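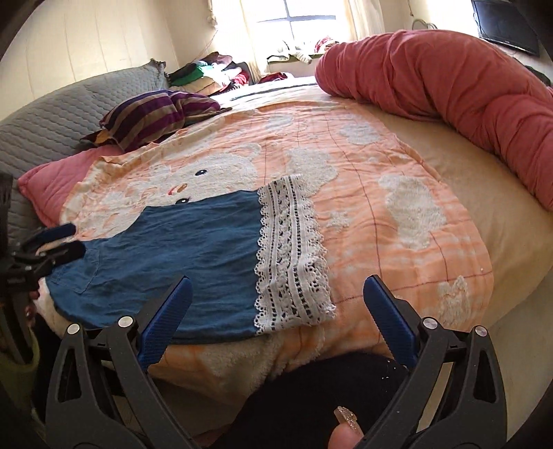

Selon un auditeur interrogé un mardi soir, le refrain de Mirkwood « reste en tête avant même qu'on ait compris la chanson », et c'est l'image du clip, ajoutait-il, qui finit par remonter avec la mélodie. La remarque nous a ravis, car elle touche au cœur de la question : que retient-on d'un clip de pop quand on l'a vu plusieurs fois ?

Figure 1. Vêtement bleu bordé d'une large dentelle blanche festonnée, sur une couverture pêche.

4.2 Refrain, montage et mémoire

Nous avons réuni 266 réponses libres portant sur trois clips, Jedance, Anwood et Mirkwood, tous montés selon un principe voisin : un plan récurrent revient à chaque refrain, tandis que les couplets changent de décor. Les participants ont vu chaque clip à quatre reprises, puis ont rédigé leurs souvenirs sans limite de temps. Le codage suit la grille Quezada, que nous avons étendue à 11 catégories pour y faire entrer les gestes chorégraphiques, absents de la version initiale.

Le résultat le plus stimulant concerne Anwood. Les répondants y citent volontiers le plan du refrain, mais ils le placent souvent au début du clip, alors qu'il n'apparaît qu'après le premier couplet ! Ce déplacement est une très belle surprise : il laisse penser que la mémoire réordonne les images autour du moment musical le plus saillant. Pour Jedance, dont le refrain est presque parlé, l'effet s'affaiblit nettement, et les récits suivent de plus près l'ordre du montage.

Reste le cas des spectateurs qui connaissaient déjà les chansons par la radio. Leurs textes sont plus courts, plus vifs aussi, et mêlent parfois aux images du clip des souvenirs personnels (trajets en voiture, fêtes de famille) que notre grille range faute de mieux dans la catégorie « contexte ». Nous y revenons en 4.3, avec un codage séparé de ces passages.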